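Ticket 89 – Clernel smart thermostat drops off the network every night
Status: Solved
Opened: December 1, 2019
Product: Clernel wall thermostat with Draken home hub

Hi all! First off, I love this thermostat. We put it in when we redid the hallway and it has made the whole house more comfortable, so please read this as a fan asking for help.

Every night the thermostat loses its connection to the hub. The screen shows the little grey cloud with a line through it, the schedule stops, and by morning the place is freezing. If I pull the faceplate off and click it back on, it reconnects straight away and behaves perfectly until the next night.

What I've tried so far:

Restarted the hub. Worked for one evening.
Changed the batteries in the thermostat (brand new ones, not the half-dead ones from the drawer).
Moved the hub off the metal filing cabinet and onto the bookshelf. Signal went from two bars to four, which was exciting, but it still dropped out.
Updated the hub from the web page. It said it was already up to date.
Removed the thermostat from the app and added it again. I had to redo all my heating colours and room names, and it dropped out that same night.

The log on the hub says "device asleep, no answer after 60 seconds" and then nothing until I reset it by hand. Internet is fine the whole time. My lights and the door sensor are on the same hub and they never miss a beat.

I was sorting out the storage tubs in the hall while I waited for the last restart to finish, so I had plenty of time to watch the status light. Steady green the whole way through. 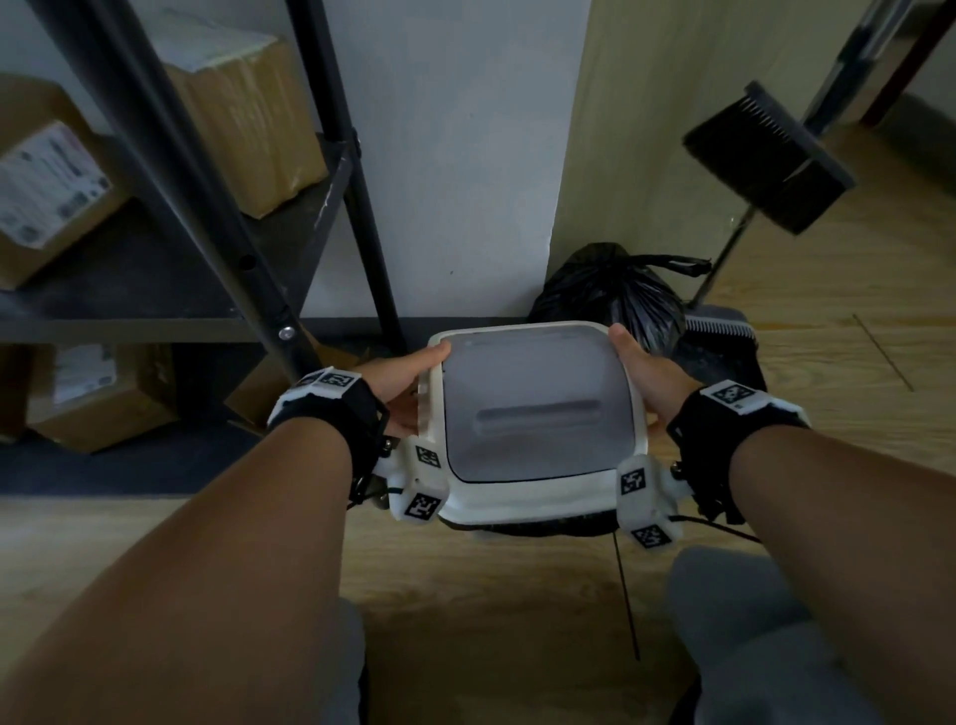
Ekwueme: Thanks for the detailed log, it saves a lot of back and forth. Could you look under Settings, then Power, on the thermostat itself (the app doesn't show this page) and tell us what Deep Sleep is set to? Also, is your router set to switch channels overnight? Plenty of them do it by default, and a thermostat in deep sleep can miss the change when the hub moves along with it.

Oh, this is promising! Deep Sleep was on, and set to the longest option. I don't remember choosing it, so it may have come that way. And yes, the router has a thing called "optimise channel" that was scheduled for the middle of the night. I would never have thought to look there.

I've turned Deep Sleep down to Light and left the router alone for now, so we can see which one makes the difference.

Update, next morning: it dropped out again, but it came back by itself! The log shows it going missing, then "device found" a while later. The house was a bit cool at breakfast but nothing like before.

Ekwueme: Good sign. Next step is to fix the hub to one channel. On a Draken hub that's under Network, then Advanced. Untick Follow Router and save. You'll need to restart the hub afterwards or the setting won't stick.

Done. I used channel 7 on the hub and turned off the overnight change on the router as well. The restart took a few minutes and everything found its way back, including the thermostat – no faceplate wiggling needed.

Update: a full week without a single dropout. The heating came on when it was supposed to every morning and the log is wonderfully boring. I even put Deep Sleep back to the middle setting to save the batteries and it's still holding.

For anyone who finds this ticket with an Ollulia hub, a neighbour of mine has one and the same menu is called Radio, then Fixed Channel. Same fix, and hers has been steady too.

Thanks so much for the help, I'm really thrilled with how this has turned out. Happy for this one to be closed.

Ekwueme: Closing as solved. We've added the Deep Sleep page to the setup guide. If it comes back, reply here and the ticket will reopen.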